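Drorngate workshop's arm build gets its first real evening of work

Well, the arm is bolted down! After a summer of parts in shoeboxes and one very long argument over where it should live, the home-built robot arm at the Drorngate shared workshop now has a permanent spot at the back, between the drill press and the shelf where everybody leaves their half-finished lamps. I've been part of this build since it was a sketch on the back of a parts receipt, so don't expect me to be neutral. I'm thrilled.

For anyone who hasn't followed along, we're four members, all with day jobs, and we meet on Tuesday evenings once the woodturners have swept up. The project is called Falcão. One of us picked the name in the first week and the rest of us liked saying it out loud, so it stuck. The plan was always modest: an arm that can pick up light household things and put them somewhere else, built with what a small club can afford and fix by itself.

So far we've spent 535 dollars, and I know that number to the dollar because I'm the one with the envelope. We'd set ourselves a ceiling of 800, which seemed generous in spring and feels a bit snug now that I've priced spare motors. Most of the money went into the joints. The base plate was scrap (thank you, whoever left that slab of aluminum by the bandsaw), and the power supply came out of a drawer that hadn't been opened in years.

The control board is a Hiltex, bought secondhand from a member who was moving away and wanted the shelf cleared. It's older than I'd like and the manual reads as if it had been translated twice, but it has been steady since we sorted out the grounding. That grounding problem ate most of September, by the way. Every time the shop vac switched on, the elbow joint gave a little shrug. We swapped cables, we moved the board, we blamed each other's soldering, and in the end it was one loose screw terminal that I had tightened myself. I bought the pizza that night.

Then there's the software, which we call Esance. It's our own pile of scripts, and calling it software is kind. It reads the wrist camera, looks for the printed black-and-white square markers we stick on things, and works out where the hand is compared to the marker. When the marker is flat and well lit it does a lovely job. Tip the thing over a bit, or let another part get in the way, and it starts to dither. We're working on that now, and I'd guess we'll be working on it well into the winter.

Lighting turned out to be a bigger deal than any of us figured. Our first attempts were under the old ceiling tubes, with a hard shadow wherever the arm leaned over, and the camera would lose the marker right when it mattered. We've since put up softer lamps on either side. Pale objects on a pale surface are still tough to sort out from one another, at least for our scripts, so the marker has to carry a lot of the load. I keep suggesting we paint everything orange. I keep getting voted down.

The gripper is the part I'm fondest of. It's a simple two-finger job in black, and we've been through several shapes of fingertip. The early ones were smooth and let go of everything. The current pair has a rougher edge and grabs much better, though I'd still like a softer pad for anything with a curved top. If you've got leftover rubber sheet at home, please bring it in! Even small scraps are useful.

A few house rules while the arm is in its new corner. The red switch on the wall cuts its power, and anybody may hit it at any time, no need to ask first. Please keep coffee off the bench it's on. If the arm is moving, stay behind the yellow tape, and that goes for me too (I've been told). When we're not there it will be parked and unplugged, so if you find it plugged in, pull the plug and leave us a grumpy note.

We'd also love some more hands. You don't have to know how to code. The jobs waiting right now are tidying the wiring down the back of the forearm, printing and cutting fresh markers, and building a proper box for the Hiltex board so sawdust stays out of it. Each of those is a good first project for a newcomer, and you'll have plenty of company.

The next open evening is Tuesday at the usual time, and we have 30 chairs, so bring a friend.
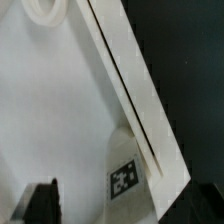 Doors are open from seven, and the side entrance is the one to use while the front step is being redone. If you can only come late, that's fine too, we're usually still arguing about fingertips when the lights go off.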